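Altuvstead Home Memory Support
Progress report to the Shehata Fund
Feb 23, 2021
Prepared by Lụa Quan, program manager

1. Where the work stands

The grant pays for home visits to people in Altuvstead and Wultbridge who have early memory loss and who still live in their own homes. On each visit we look at how the person keeps track of everyday things such as keys, glasses, pills, mail and the phone, and we make small changes to the home. The target in the agreement is 200 households over the full grant period. We have finished first visits with 76.

That is behind the schedule we sent you last spring. Visits stopped completely for a stretch over the winter, and when they started again many families asked us to wait until the person had been vaccinated. We respected that. Hậu Kim, who books the visits, has kept a waiting list by town. Wultbridge is now the longer of the two lists, mostly on account of the clinic there, which hands our leaflet to everyone who comes in for a memory check.

We have not lowered the target. If visits go on at the present pace we will reach it, but late, and section 5 asks for a change to the end date.

2. What we are finding on visits

Keys come up first in almost every home. Family members tend to start the conversation with the stove or the pills, but the person we are there for usually talks about the keys. Losing them makes people late and embarrassed, and several have stopped going out alone for that reason more than any other. 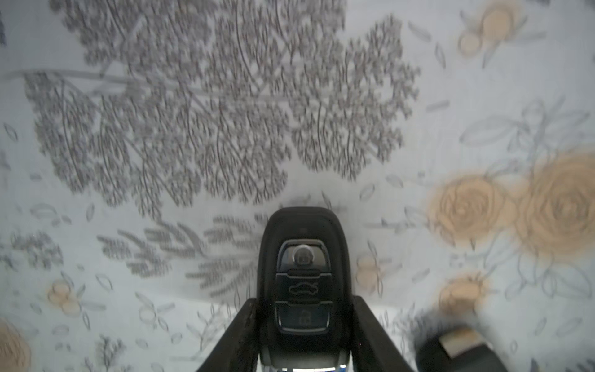 Car keys are a harder conversation. Some of the people we visit still drive with their doctor's agreement, some have stopped, and some are in between. Our visitors do not give advice on driving. They ask whether the family has talked about it, and if it hasn't they leave the name of the social worker at the clinic. Thịnh Ninh rewrote this part of the visitor notes after two families told us they felt pushed. We have had no complaints on the subject under the new wording.

Glasses and hearing aids come next. These are often put down in a different room each time, so a single fixed place does not work well. In most homes we now set up one spot by the bed and one by the main chair. Pill boxes are already covered by the pharmacy in Rolldale, and we leave those alone unless we see a problem.

Phones remain unsolved. We tried charging stands in the kitchen and many people simply took the phone out and left the stand where it was. Priit Uibo has suggested a cord worn around the neck, which some people like and others refuse outright.

3. Spending

The allowance for fittings is $300 per household. Most homes have needed far less than that – the usual list is hooks, a tray, labels and a brighter bulb. The exceptions were homes where we paid a handyman to move a light switch or fix a handrail. Those jobs came to more than the fittings themselves. 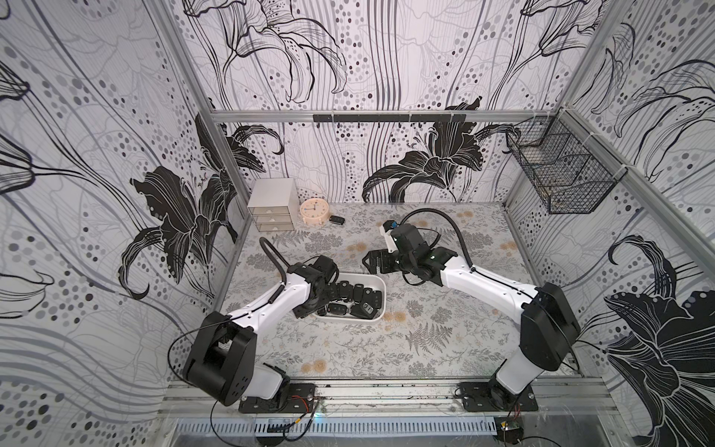 Staff travel is over budget. The bus line between Altuvstead and Wultbridge was cut back, and our two visitors without cars have had to use taxis. We covered the difference from the printing line, where we saved money by having the family guide done locally. We printed 550 copies of the guide and have handed out roughly half. The guide will need a new page on phone scams before we print it again, as families keep asking for it.

4. Staff and training

Phong Cao joined as a home visitor in the fall and took over the Altuvstead side. He came from hospital discharge work and already knew many of the families. Priit Uibo continues in Wultbridge.

Training has been done over video, with mixed results. The sessions on how to talk with a spouse who is worn out went well. The session on lighting and contrast did not, as it is hard to judge a dim hallway on a laptop. We will repeat it in person when we can.
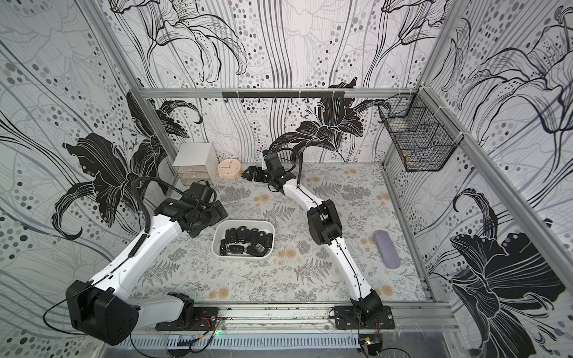 We also started a short call between visitors at the end of each week. It was meant for scheduling but has become the place where they compare notes on difficult homes. I would like to keep it going after the grant ends.

5. Changes for the next period

The main change to the visits concerns where we put things and what is behind them.
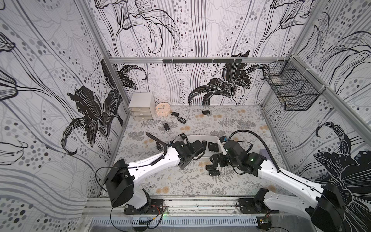

Contrast will get its own section in the visit checklist. Until now it was one line, and it was easy to skip. Many older homes have busy wallpaper in the hall, and a black hook rail or a black wire basket put up against large black-and-white lilies is hard for some people to pick out, even when it hangs in a sensible place. Visitors will carry plain backing boards in a solid color to mount behind hooks and baskets in homes with patterned walls. Where the family is willing, we will offer to paint a strip instead. Both fit inside the current allowance.

We will also go back to every household once, three months after the first visit. Phong Cao did this on his own for his early families and found that labels had often been taken down. Some people felt they made the house look like a clinic. We will ask before using them from now on.

Finally, we ask the fund to move the end date to the end of June next year at no added cost. A revised budget showing the travel change is attached, and Hậu Kim can answer questions about the waiting lists.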